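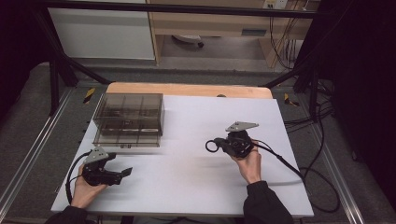 Clultham Dental Clinic, Infection Control Meeting
May 25, 2024

1. Minutes of the previous meeting approved without change.

2. Waterlines. Unit 5 exceeded the clinic limit on retest. Shock treatment to be repeated and a new sample sent to Griltley.

3. Autoclave. Giltness quoted $275 for the door gasket. Approved. Spore test log complete.

4. Fluoride varnish. 60 doses in stock, 12 near expiration. Reorder in August.

5. Handpiece oiling chart: carried over.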